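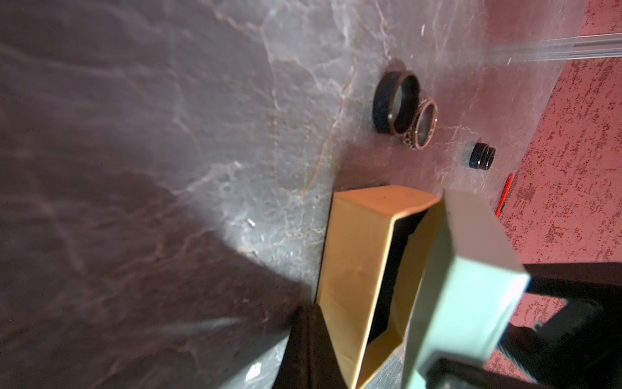
Since March the question at Cadwood has been which jobs on the small goods line stay with people and which go to the arms, and I said I would report back to the list after my shifts on the trial bench at Nirodley. Short version: less has gone than we feared, and what is left has changed more than the managers said it would. The gift work is a fair case. A ring and a gold box with a black lining, open on the bench like that, is a job any of us could do while talking. For the arms it has to be split into steps, and each step needs someone to set it up, watch it and put the things back for the next go. That someone is now on the packing grade.

I spent two weeks on it. You lay the parts out on the bench, start the run, and stand by with the stop button. Between runs you fill in the log: what was attempted, whether it finished, what you had to touch. The Drimex software keeps its own log as well, and the two don't always agree. When they don't, it is the Drimex one that goes to the office. I have asked for both to go.

The bench is mainly being used to try passing things from one arm to the other. Plain blocks are used for a lot of it, and rings and boxes for the rest. Handing over is where most of our own time goes on the real line, from picker to packer and packer to sealer, so it is worth members knowing that this is the part they are looking at.
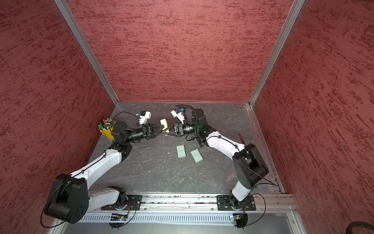
Manouchehr Sadeghi wrote on 27/07/2024:

> I don't object to the arms. I object to the way the hours are being
> counted. On the old line a shift target was 2000 pieces and everybody
> knew where they stood. On the trial bench there is no target, so the
> supervisor writes down "standing time" for anything that isn't
> loading or clearing. I was put down for 47 minutes of it on one
> shift. I was watching the arms the whole time, because the risk
> sheet says they must be watched.
>
> The other thing is training. We got one morning. The people from
> Drimex were polite and answered what we asked, but none of us knew
> what to ask yet. If this is going to be a job, I want it written down
> as a job, with a grade and a proper course. If it isn't, then send
> me back to the line and let the engineers put their own blocks out.
>
> Can somebody say whether the Nazari order is going to be done on the
> arms or by hand? People on lates are being told both.

Taking these in order.

Standing time. I raised it on Thursday. The answer was that the heading came over from the old timesheet and has no effect on pay. I said in that case it could be removed, and they said they would look at it. Please keep your own note of start and stop times until we have it in writing. If you are watching the arms, write "watching". Don't leave the box blank.

Training. Agreed, and I think this is the stronger point. One morning covers the stop button and the log. It doesn't cover what to do when a piece is dropped while both arms are still over the bench, and I have been given different answers to that by different people. My own practice is to stop the run every time and only then reach in. It costs time. If anyone tells you off for it, send them to me.

Nazari order. It is 2736 boxes and it is being done by hand, all of it, on days and lates. The arms are nowhere near that and the production office said so plainly. After that I can't promise. They want to look at the figures in the autumn.

One thing Manouchehr didn't mention is the talking. On the line there are people either side of you. On the bench you are on your own with the arms for most of a shift, and two members have told me they would sooner be back on packing for that reason alone. Others like the quiet. I would like us to ask for rotation – half a shift on, half off – and I think we would get it, as it costs them very little.

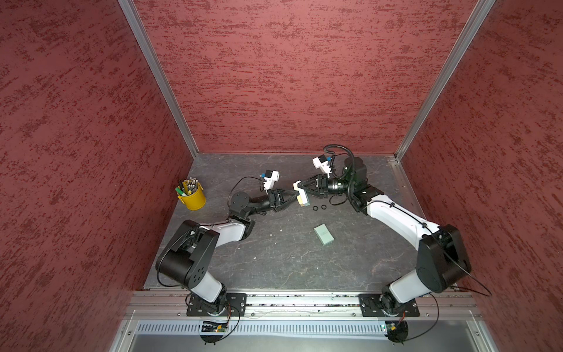

Trial bench, Nirodley: block held in the right-hand gripper, left-hand gripper reaching for it.

For those who haven't been over, the arms share one rail and the area they work in has red walls on three sides. You can ask to see it before you agree to go on the rota – the site manager has confirmed that.

Still open: the grade, the wording on the timesheet, and who replaces you on the line when you are on the bench. At present the answer to the last one is that the others cover. If your section has been running short for this reason, reply off list with the dates and I will add them to what I already have.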